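Tilham library asks for its books back, no hard feelings
Wed 4 December

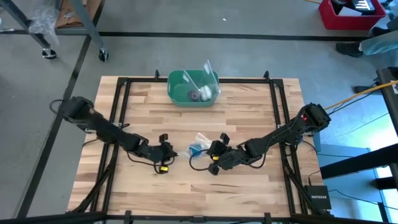 What happens to a fine when the book comes home? It's wiped, whatever the size, until the library shuts for the summer break.

Tilham Library is missing 427 books, 144 of them cookbooks. One slow-cooker title has been out for 1011 days, which should be long enough for the lamb.

"We'd like them back in any colour, gravy included," said head librarian Shahla Safavi.

Returns go in the Woo Street chute or to the front desk before 6 pm. Staff have promised to keep their eyebrows level.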